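**Subject: Re: [ladine-dev] Perception drops the leg track on glossy ground**
**From:** Romana Sokol
**Date:** 6 January 2019

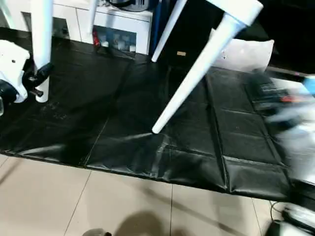
*Head camera, left gripper closed on a leg, right arm moving.*

Gerd,

I went through the recording with the depth overlay on and I don't think the tracker is at fault. Comments inline.

> On the black sheet the segmentation node loses one or more legs of the chair as soon as the second arm starts to move. On bare tile I never see it. I raised the confidence floor and it got worse. Is this the same bug Ademir reported against the planner?
>
> Gerd Kleinschmidt

Different bug. Ademir's was a stale transform after a gripper close, and the fix for that is already in the branch you are running.

What you have is two separate effects that land in the same log line.

1. Depth on the sheet. The vinyl is glossy and creased, and the reflections along the lower edge come back as holes or as points well below the floor. The plane fit then tilts. Once the plane is off, a foot close to the sheet gets clipped along with the ground. White legs on black should be an easy case in color, and they are: the 2D mask is fine in every frame I checked. The loss happens after projection.

2. Self-filter on the right arm. It takes the joint state nearest to the image stamp, and at speed that state is late. The arm is smeared over a good part of the right side of the image, and the filter cuts a clean silhouette where the arm was a moment earlier. The remainder goes to the clusterer as an object. The planner sees an obstacle over the sheet and asks for a new path, hence the 396 replans in your log.

For the first one, stop fitting the plane on every frame. Fit it once on the tiles with the sheet masked out and hold it while the base is parked:

```
ground:
 mode: hold
 refit_on_base_motion: true
 clip_margin_mm: 20
```

The sheet does not lie flat, so don't set the margin to zero. The fold lines alone are enough to produce speckle.

For the second one, interpolate the joint states and pad the silhouette by velocity:

```
self_filter:
 joint_lookup: interpolate
 pad_by_velocity: true
 max_pad_mm: 50
```

Padding will also remove real points near the moving arm. With the left gripper holding a leg that is acceptable, as the pose of the chair can be carried from the grasp. Set `pose_source: grasp` while the gripper reports closed, and let vision correct it only when the right arm is below the speed threshold.

Please put the confidence floor back to the default. Raising it discards thin legs first, in particular the one that is partly hidden at the back.

I replayed around 600 frames with both changes. The plane stays put and the phantom cluster is gone. I have not tried it live, and the replay says nothing about latency. Ute has the timing tools set up on the Rondstead machine, so ask her before you merge.

Open question for Wolfram: can the driver stamp joint states at read time instead of at publish? If so, most of the padding can go.

Romana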